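Perent gripper comparison

The Perent gripper comparison is a bench and household trial of hand-held two-finger grippers, in which each tool is carried by a person and used to handle ordinary objects. 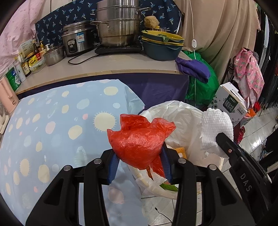
It was set up by Csaba Kerekes to compare finger pads, jaw frames and wrist cameras under the same conditions, before any of them were fitted to an arm. The first results were issued on 30/04/2019 and a revised table followed in June.

Background

Earlier comparisons at Perent had relied on rigid test pieces such as blocks and cylinders. These gave repeatable figures for closing force but said little about thin or limp materials. Kerekes proposed a second series built on household waste, cloth, packaging and small kitchen items, with film plastic as the main test material. A crumpled bag changes shape as the fingers close on it, and its thickness between the pads cannot be set in advance.

Equipment

Three finger designs were entered. The Pilard finger has a flat pad of hard rubber. The Subramaniam finger has a soft pad with ridges across the gripping surface. The Zultamon finger is a curved strip that bends inwards under load. All three mount on the same jaw frame and are closed by a hand lever, so that differences in motor and controller play no part in the result.

The camera sits behind the jaws and looks forward over the fingers. Two lenses were tried. The wider one keeps both fingertips and the target in view during the approach, at the cost of detail at the tips. The narrower one shows pad contact more clearly but loses the target when the wrist is turned.

Procedure

Each finger design was used for 90 trials, divided equally among 9 objects. A trial consists of an approach, a closure, a lift and a release into a bin or on to a marked area. The grasp is counted as held if the object does not slip during a lift of 30 cm. Operators change pads between blocks of trials and wipe them with a dry cloth. Lighting is left as found in the room.

Results

Ridged pads held film plastic most reliably, and the flat pads did best on card and small boxes. The curved strip was the most tolerant of poor alignment but tended to roll thin film out of the jaws -- a fault that was worse when only one edge of the material was caught. Release was slower with the ridged pads, as light film often clung to them after opening.

Of the two lenses, the wider was kept for later work. Its distortion was corrected in software, and the calibration was repeated every 7 days.

Limitations

A person adjusts grip and wrist angle without being asked to, and the held rate is therefore likely to be higher than the same fingers would reach on an arm. Pad wear was noted but not measured. The hand lever also has no force sensor, so closing force could not be compared between operators.

See also

Parallel-jaw gripper
Compliant finger
Wrist camera calibration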